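Vetine open day, quick notes before I forget it all

Got there at 11, parking already full. Left the car behind the Tunness warehouse and walked back in the wind. Sign-in sheet, sticker badge, coffee from an urn. Coffee fine. Cookies gone.

Tour groups of 12. Ours was led by Tzu-hsuan Hsueh, who runs final checks and talks fast, which suited me. Big on cords. I mean really big on cords. First ten minutes was all about how people kill power strips by yanking the cord, wrapping it tight around the housing, shutting it in drawers. Guilty on all three.

Molding hall first. Loud, warm, smells like a new shower curtain. Housings come out in halves, get trimmed, go in gray bins. Weren't allowed past the yellow line. Asked about scrap, told it gets ground up and goes back in for non-visible parts. Didn't catch which parts, a forklift went by.

Then the assembly room. Much quieter. Long benches, people working in pairs, radio on low. Copper strips go in, then sockets, then switches, then the lid. They let us click the switches on a test board to feel the difference between the old one and the new one. New one is stiffer. Couple of people in the group prefered the old one and said so. Hsueh wrote it down.

Best stop for me was the display room, where you could get up close to finished strips and take your time. I like the ones with a switch for each socket. At home I've got one main switch for everything, so turning off the printer means turning off the router, and then I hear about it from upstairs. 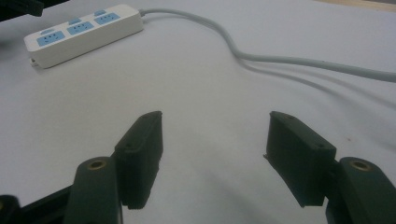

Asked about the socket shape too, my sister travels for work and is forever hunting for adapters. Multi-standard sockets take several plug types, but they don't convert voltage. Hsueh said that twice, slowly, and made us nod. Check the label on your charger. OK.

Color came up. White body with light blue is the one I'd buy, looks clean, doesn't shout. Guy next to me wanted black. They had a catalog with both but he wanted to see it in person and it wasn't out.

Pull test after lunch. Clamp on the cord, weight on the clamp, everybody leans in. Sample 876 on the sheet, held fine. They do 21 in a batch. Would of liked to see one fail, to be fair.

Lunch was sandwhiches, in the canteen they share with Nedex. Get the egg one.

Shop at the end is tiny, card only. Bought a Wan cable tidy and a short extension lead for the garage. Line was slow, one register.

Out by 3. If you go in the spring, wear flat shoes, go early, and eat before the cookies run out. Bathrooms are past the sign-in desk on the left, not the right, the right is a closet.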